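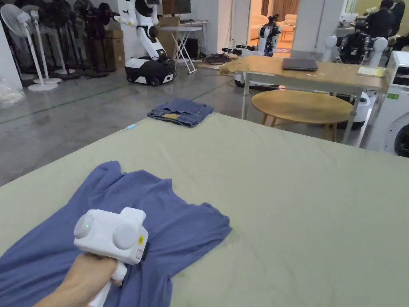 Fig. 1. Folding table, T-shirt and jeans.

Handout for session 2: Folding for Storage
Pondberg Evening Classes, Home Skills
Revised 2024-08-07

Okay, so these are my notes from the folding session, typed up more or less in the order I talk. A few of you asked for them after the April group got theirs late (sorry!), so this time they're coming out before the homework is due. Bring them with you next time, because we'll be back at the table and I'm going to want everybody folding, including the people who like to stand at the back.

Tables first. I put a cloth down whenever I can. Cotton grips a little on a cloth, and on a bare slick surface a T-shirt skates around while you're trying to square it up. The cloth doesn't have to be perfectly smooth. The one in Fig. 1 has wrinkles in it and I wouldn't stop to iron them out. A bed works too, though it's low and your back will complain after the first basket. If you've got a kitchen table, wipe it, dry it, throw an old sheet over it and you're set.

Height matters more than people expect. I like the table top somewhere between my hip and my elbow. Try a few spots at home before you decide you hate folding!

Jeans

I start everyone on jeans. Denim is stiff, it stays where you put it, and you get a nice neat rectangle on your first or second try, like the pair at the far side of the table in the figure. Good for morale.

Button and zip them. Lay them out flat, front side up, and smooth the pockets down with your palm (check them too, I've found receipts, gum and once a whole granola bar). Fold one leg over the other so the back pockets end up on the outside. The seat makes a little point sticking out at the crotch seam. Tuck that point in so the long edge is straight. Then bring the hems up toward the waistband, stopping a bit short, and fold again in halves or thirds depending on your shelf.

I leave the waistband where I can see it. If there's a patch on it, so much the better, you can tell one pair from another in the stack without pulling everything out. In the figure the leather patch label is showing and that's how I'd put them on a shelf at home.

Thirds for drawers, halves for shelves. Somebody is going to ask me about hanging jeans. Sure, hang them if you've got the rod space. I don't.

T-shirts

Now the hard one. I know everybody thinks T-shirts are the easy one! They're floppy, the hem twists, and the sleeves have their own ideas. Look at the blue shirt in Fig. 1, all bunched up on the left with a sleeve going off toward the middle. You can't fold from there, you have to open it out first, and that's the part people rush.

Find the shoulders. I don't care what else you find, get the two shoulder seams, one in each hand, and lift. Let the rest hang. Give it one shake, a small one, you're not airing a rug. Lay it down with the front facing the table and the neck away from you, then run your hands from the middle out to the sides. The side seams should be lying along the edges. If one of them has wandered onto the front, pick the shirt up and start over. It takes a few seconds and it saves you fighting with it later.

Then:

Fold one side in, from the middle of the shoulder straight down to the hem. Fold the sleeve back on itself so it stays inside the strip.
Do the other side the same way. You should have a long strip about as wide as the neck plus a little extra on each side.
Bring the hem up to just below the collar.
Fold in half again, or in thirds if you're filing it upright.

Keep all the fabric up on the table while you do this. If part of the shirt is hanging over the edge, its own weight drags the rest along and your strip goes crooked. I slide the whole thing toward the center before I start, every single time.

Press with a flat hand between folds. Pressing down does more for you than pulling. When you pull on jersey it stretches, and then it creeps back once you let go and the edges don't match anymore.

A word on the order of the pile

Heavy stuff first, floppy stuff after. I put the finished jeans at the far side of the table, out of the way of my elbows, and work on the shirts close to me. As shirts get done they go next to the jeans and never on top of the unfolded things. It sounds fussy, but if you've ever knocked over a finished stack reaching for a sock you know what I mean.

Anything small gets cleared off before you begin. Caps, pens, loose change, hair ties. They end up inside a fold and you meet them again next winter.

Shelf or drawer?

The Grelport unit we talked about in session 1 has shallow shelves, so use halves for jeans and quarters for shirts. If you have the deeper Ollus drawers, file the shirts on edge. Make each one narrow enough to stand on its own for a moment when you let go. If it flops open, the last fold was too loose, so undo that one fold and press again.

Don't cram. You want to be able to get a flat hand in between the end of the row and the drawer front.

Homework

Fold 19 pieces before next session. Any mix, but at least a few T-shirts and 2 pairs of jeans or other heavy pants. Leave the stack alone overnight and look at it in the morning. Which ones slumped? Unfold one of those and see where it went wrong (for me it's nearly always the second side fold, I get impatient).

Write down how deep your shelf or drawer is and bring the number. We'll use it for the sizing exercise, and it goes a lot faster if I'm not guessing.

Next time: sweaters, hoodies and the fitted sheet. Bring one fitted sheet each, any size, clean please. The room is the Egger room again, same door as last time, and wear something with sleeves you can push up.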